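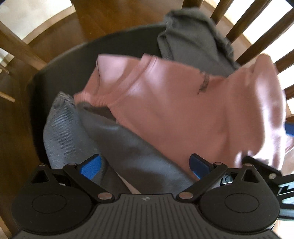

For most of June I tried to wash my clothes less. The idea came from a long article Verna Bellamy sent me, which argued that Americans launder everything far too often and that most garments could go five, ten, even twenty wearings before they see water. I read it twice and disliked it both times, mainly because it had that tone, the one where a person with a good apartment tells you what your grandmother knew. But I am also the owner of a round dark gray bin that fills up with a pile of clothes no matter what I do, and I was willing to be talked into anything that might lower the level.

So let me say what I think of the wash-less crowd after giving them a fair hearing.

Their first claim is that washing ruins clothes. I believe this one. Anyone who has cleaned a lint screen has held a piece of a former sweater in their hand. Where they lose me is the next step, when ruined clothes become a moral matter and the fix becomes a product. The article recommended a cedar spray. It recommended a brush. It recommended a steamer made by an outfit called Valtia, and it linked to the steamer in two places, and I begin to doubt any philosophy of owning and doing less that needs a power cord.

I did buy the spray. I'm not proud of it. The bottle says Fliretton on the front and "revives fibers" on the back, and I have asked several people what reviving a fiber would involve. Demetrius Doucet, who worked in a dry cleaner's for most of his twenties, laughed for a while and then said it was probably alcohol and perfume. I sprayed a blue work shirt with it after three wearings. It smelled like a hamster cage in a nice hotel. By lunch it smelled like that and also like me.

The second claim is about airing. You are supposed to hang the worn garment somewhere with a breeze and let the day leave it. Fine, if you have a breeze. My bedroom window opens onto the back of a restaurant, and a shirt that hangs there overnight comes in having had a much more interesting evening than I did. I moved the operation to the shower rod. Then I had to move the clothes every time I wanted a shower, and I put up with that for longer than I should have.

There is a problem of storage, too, that none of these writers will look at squarely. A shirt worn once isn't clean enough for the drawer and isn't dirty enough for the bin. Where does it live? The article said "a dedicated hook." I own 37 pieces of clothing that go above the waist (I checked, to settle an argument with Verna), and the dedicated hook had turned into a dedicated chair by the second week. The chair was the only comfortable one.

I'll give them jeans. Jeans are better left alone, and I had been washing mine out of habit. Same goes for the heavy cardigan, and for anything worn over something else for an hour at a dinner. If the advice had stopped there it would have fit on an index card and I would have thanked Verna for it.

But it can't stop there, and that's my real complaint. Advice like this has to fill a book, or a newsletter, or a class. Yolotzin Trujillo took the class. She paid for an evening of what the flyer called garment literacy and came home knowing that she should read labels. She reads them out loud now. Half of them say to wash cold with like colors, as they always have, and one of hers had washed so many times that the label was blank, which she and I both took as a good review of the shirt.

What I haven't seen anywhere is a decent number. How much longer does a T-shirt last if you wash it half as often? Somebody must have tested this. The article said "significantly." The steamer people say "up to twice the life," and I've been reading "up to" on packages long enough to know it covers zero.

Socks go in after one day, whatever anybody writes. The rest of the spray is under the sink if you want it, Verna.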